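The Hand That Let Go at Funimton

A kitchen robot passed every run in simulation. Then it started dropping plates.

The first plate went at ten past four in the afternoon. White, dinner size, straight down past the edge of the counter and onto the floor. Noreen Doherty heard it from the next room and assumed somebody had knocked it with an elbow.

Second one went six minutes later. By then she was standing there.

"It just opened," she says. "Arm's halfway across, fingers shut, everything fine, and then they're wide open and the plate's gone. And the arm keeps going. Carried on to the rack and put down nothing, very carefully."

This was June, at the Funimton test kitchen, where a small company called Drellell has been trying to teach a robot arm to clear a sink. Doherty runs the floor there. The software is Drellell's own, the gripper comes from a supplier called Tondard, and for most of the spring the two had got along. The team had done 489 clean runs in simulation before anybody let the arm near real crockery. No drops. Not one.

So what do you do with a fault your simulator says can't happen?

Blame the hardware, to begin with. Colm Corrigan, the lead engineer, had the gripper off the arm before dinner. Fingers fine. Cable fine. Swapped it for the spare and lost a third plate inside the hour. "I was sure," he says. "I'd have bet the car on that cable."

They stopped for the night. Swept up. Doherty put a strip of tape on the floor and told everyone to stay behind it while the arm was powered, which until then had been more of a habit than a rule. A plate is one thing. She was thinking about the knife tests, due to start the next week.

Mitiku Fikre got it in the end, and he got it by going back to the simulator everyone else had stopped trusting. Fikre looks after the virtual kitchen — the counter, the sink, the rack, the lot. He had been replaying runs from the wrist view, the one that looks down past the fingers, and stepping through them slowly. He wasn't looking at the grip at all. He was looking at the messages going by underneath.

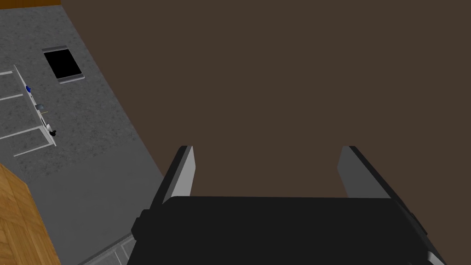 Why did the gripper open when nothing told it to?

Something did tell it to, only late. An "open" command from the end of the previous job had got stuck in a queue and was delivered in the middle of the next one.

In the simulator, Fikre explains, a command lands the instant you send it. No wait, no network, no queue. The real gripper talks through a small controller box, and when that box is busy it holds messages and passes them on when it can. Normally the wait is 20 milliseconds. Nobody would notice. But a logging update had gone in that same morning, and under load the box was sitting on messages for whole seconds. Old ones too. It had no way of knowing they were stale so it did what it was told.

The arm's own motion ran on a seperate line, which is why it sailed on to the rack with empty fingers.

Fikre added a fake delay to the virtual kitchen and ran it again. 100 runs, 10 drops. "I was so happy," he says. "You shouldn't be happy about drops. But there it was, on my screen, doing the stupid thing."

The fix was short. Every command now carries a time stamp, and the gripper throws out anything too old. If it hasn't heard from the arm recently it holds its grip and the arm stops. Corrigan wrote it in a morning. Testing took a good deal longer, partly becuase Doherty wouldn't sign off until she'd seen it fail on purpose, with the network cable pulled out mid-move, over and over, with her holding the clipboard.

Jarlath Carroll thinks the bigger question is the one before all that. Carroll is a safety consultant at Noonan, brought in after the third plate. His report is blunt in places. The simulator had been treated as proof, he wrote, when it had only tested the parts someone had thought to put in it. No delay in the model, no delay faults in the results. He also didn't like that a logging update could go onto a live machine with no test run first, and he said so twice.

Corrigan doesn't argue much. He does say that the real kitchen would have been far worse off without the virtual one. Hundreds of bad ideas died in there without breaking anything. Fair enough. Carroll agrees with that part, as it happens, and the two of them spent a long lunch on the rest.

Treasa Cullinane, who manages the project, had to make the call on the knives. She pushed them back. Plastic ones first, blunt, and the tape on the floor stays. Updates go to the simulator now, delay switched on, then to the arm with no load, then to plates.

How long before blades?

"When Noreen says," Cullinane says.

Doherty hasn't said. Last time we spoke she was waiting on a new batch of plates from the supplier, and a proper barrier to replace the tape — the first one came in the wrong size.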